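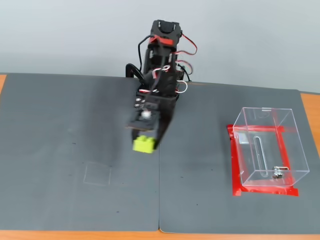

Gripper and lime-green brick.

I don't trust water with a story. Every bottle has one: the glacier, the granite, the monk who was cured of something. So when the Clemero bottling plant put up flyers for its spring open day, with "Taste the Source" printed across a mountain that isn't anywhere near Endness, I signed up mostly to find out where the water came from and how much of the price was mountain.

Some background for people who don't live around here. Clemero started bottling in 2000, in what had been a cannery on the river road. It sells still water, sparkling water and, in the last couple of summers, a cucumber thing that I have never seen anyone finish. You find it in diners and gas stations, and lately in restaurants that charge five dollars for the glass bottle. The same water in plastic costs a good deal less at the Zalel market across from the post office. I asked a waiter last January what the difference was and he said "the glass." I thought that was a decent answer, better than anything on the label.

My hopes for the day were low. I have done a brewery, two cheese makers and a candle factory, and the pattern holds. You get a hairnet, a film with a drone shot, a walk past one window with something moving behind it, and a store. The store is always open when you get there and the production line is often "between runs." I packed my own lunch and a bottle of tap water from home, filled at the kitchen sink, for reasons I'll get to.

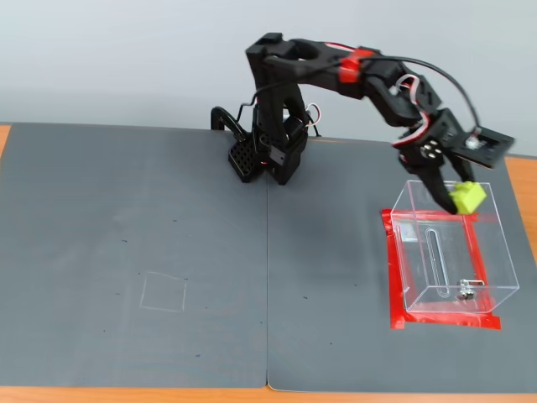 ENDNESS, 2022-05-30

Memorial Day is a strange day to show people a factory, and I'd guess half the line was off. We were told to come at ten and let in at twenty past. Parking was in the gravel lot behind the loading dock, and a man in a vest took $3 a car for it. Free open day, the flyer said. I suppose the open day was free and the gravel wasn't.

Our guide was Souad Bouzid, who runs the water testing. I'll say right away that she was the best thing there, and the company should let her write the labels. She didn't do the mountain. In the first few minutes she told us the water comes out of a well 584 feet deep, that the well is on the property, under a green shed, and that there is no spring you can go and look at. A woman near me seemed truly hurt by this. "So what's on the bottle?" she asked. Bouzid said that was a drawing.

We saw the shed. It's a shed. There's a pipe coming up through a concrete pad and a gauge, and a sign asking you not to lean on the fence. I liked it more than the film, which came next and lasted eleven minutes, with a voice telling us that water remembers. I wrote that down. It did not say what water remembers, or what I'm supposed to do about it.

After the film, the tanks and the filter room. Groundwater here is hard, and anyone in town with a kettle knows it. Clemero takes out the iron, leaves most of the calcium, and runs everything under UV lamps before it gets to the filler. I asked whether the town supply draws from the same ground. Bouzid thought about how to put it and said the town wells are shallower and on the other side of the river, but that yes, it's broadly the same rock. The town adds chlorine. Clemero doesn't. She offered to show me the mineral sheets side by side, and did, and the numbers were closer than I expected even as a doubter. A little more sodium in ours, a little more magnesium in theirs.

The bottling hall was between runs. Naturally. We stood on a yellow walkway and looked at a conveyor with nothing on it while Magdy Slaoui from the sales side told us how fast it goes. On a good day, he said, it's up to 2000 cases, and I have no reason to doubt him except that I didn't see one. He also said the plastic bottles are lighter than they used to be and called this a commitment to the planet. A lighter bottle is a cheaper bottle too. I asked if the saving had shown up in the price, and he told me about the cap, which is also lighter.

I pressed him a bit on the well. We've had two dry summers, and people on the river road have been talking about their own wells dropping. Slaoui said the company stays inside its permit. I'm sure it does. What I wanted to know was whether the permit makes sense in a dry year, and who measures the level and how often. Bouzid said the level is logged daily, and that the monthly figures go to the county, where anyone can ask for them. I've since asked. The form is two pages long and wants a fax number.

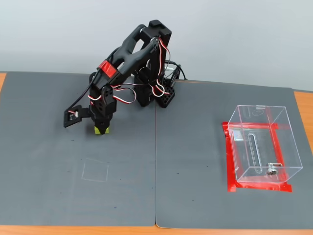 The tasting

They do it in the old canteen, with paper cups on trays and a card to fill in. Still, sparkling, cucumber. You are asked to choose words from a list that includes "silky" and "bright." My neighbor at the table, a retired mail carrier, put down "wet" for all of them and handed in his card.

I poured some of my kitchen water into a clean cup and lined it up next to the Clemero still, then had the mail carrier shuffle them while I looked at the wall. I picked the wrong one. Then I picked the right one. Then he tried and got it right both times, by smell, on account of the chlorine. So there is a difference — I'll give them that — and if you leave a jug of tap water in the fridge overnight the smell goes, which costs you nothing.

The sparkling was very good. Small bubbles, not too salty. I bought a case at the store, at a price I later found beaten by Zalel, and I carried it to the gravel lot myself.

If you go: it runs again in the fall, and you should ask for the morning group and hope for Bouzid. Skip the film if they'll let you. Wear shoes you can stand in, as there isn't a seat between the gate and the canteen. For lunch, El Khatib on Depot Street does a lentil soup and a flatbread with onions, and they bring a pitcher of tap water to the table without being asked. With ice in it I couldn't smell a thing.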